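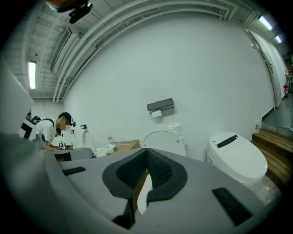 Progress report to the Wisico Fund: Bikunton Student Voter Project

Period covered: spring term

It has been a very good term! When we applied, we said we wanted to get students at Bikunton's two colleges onto the electoral roll and talking to the people who represent them. The first part has gone better than any of us expected: 547 students have now registered through our stalls and drop-ins, out of 2673 enrolled across both sites.

Registration

Maja Żak ran the stalls, mostly at lunchtime outside the canteens. The Saturday one at the Jakubowski site was the busiest of the lot (open day, lots of parents, a few of whom registered as well). Students renting rooms had the most questions, usually about whether they could register at home and at their term address. We have rewritten the leaflet so that this comes first.

Meetings with councillors

We held six open meetings, and they were lively. Bus fares came up every time, and so did the council's plan to close the evening reading room. Kobe Lambrechts chaired four of them and Lech Walczak the rest. Three councillors have asked to come back in the autumn, and one has already put a student's question about night buses to the full council — we were thrilled.

What has been harder

Evening students are still mostly missing from our figures. Both colleges also asked us to set out in writing that we favour no party, and agreeing the wording with Arben Radonjić at the students' union held up our start at the second site. It is signed now and displayed at every stall.

Spending

We are within budget. Printing cost more than planned, room hire less. We would like to move what is left under room hire into a second print run of the leaflet, and would be glad of your agreement before September.

Next term

Stalls from 6 pm for evening students, and a first debate between the youth wings of the local parties, which Voltow Hall has offered to host.

Zdzisław Wieczorek
Project lead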